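7 Faults during a folding run

7.1 Arm stops or drops with cloth on the table

Read this section before you touch an arm that has stopped by itself. It applies to the two-arm folding bench with Stendero control software. Single-arm benches are covered in section 8.

On 13th April the left arm of the Vik bench lost torque part-way through a shirt fold and went down onto the table. Rodel Evangelista had a hand near the base and was not hurt. The cause was a servo plug that had worked out of its socket. The steps below replace the old restart procedure, which allowed power to be cycled with the cloth still in place.

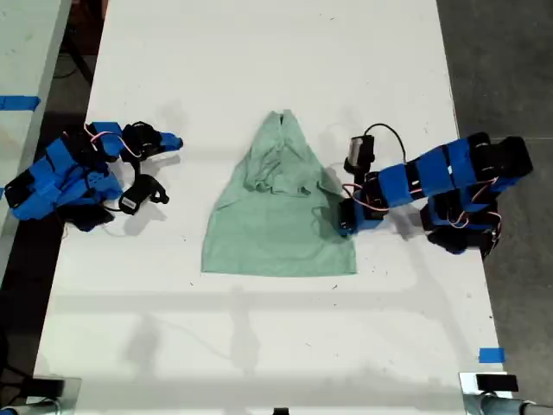

Reading time: 2 minutes

CAUTION: An arm that is lying low may still be powered. If torque returns it will try to reach its last commanded position at full speed. Keep hands, sleeves and lanyards clear until step 3 is complete.

1. Press the stop button. Do not use Pause in Stendero – it holds the joints under load.

2. Switch off the servo supply for both arms. Support any arm that is still raised before you switch off, with one hand under the link nearest the base.

3. Wait 8 seconds, then check that the joints move freely by hand.

4. Take the cloth off the table. Open the gripper by hand if it is holding the cloth. Do not pull the cloth out of a closed gripper.

5. Follow the servo cable from the base to the gripper, one joint at a time. Push each plug home. A plug that moves under light finger pressure must be replaced, and so must any cable with a flattened or shiny patch.

6. Check that the bench clamps are tight and that no cable can catch on them.

Note: Haron cables and Iken cables have the same plug but different lengths. Do not mix them on one arm. A short cable pulls out when the elbow folds back.

7.2 Gripper does not open or close fully

Error 600 means that the gripper drew too much current before it reached its target. Most often something small is between the fingers, or the finger tape has lifted and bunched up.

1. Carry out steps 1 to 3 of section 7.1.

2. Look at the tape on both fingers. Loose flaps and thick creases change the closing distance and can pick up threads.

3. Look between the fingertips, and on the table under them, for small objects. Remove them with tweezers.

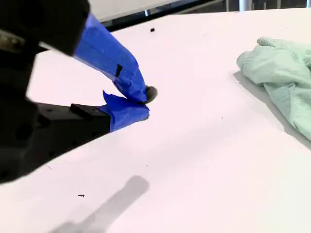

4. Strip the old tape and clean the fingers with a dry cloth. Put on new tape, 2 layers at most, with the end on the outer face of the finger.

5. Wipe the table. Specks left on the surface get dragged into the next fold.

6. Restore power with the table clear of cloth and run the gripper test from the Service menu. If error 600 comes back, leave the bench switched off and tell Torunn Moen or Dougal Rankin.

7.3 Recording the fault

Write down the error number, the joint, and which arm it was – left and right are as seen from the operator's side. Keep any cable you have removed and label it.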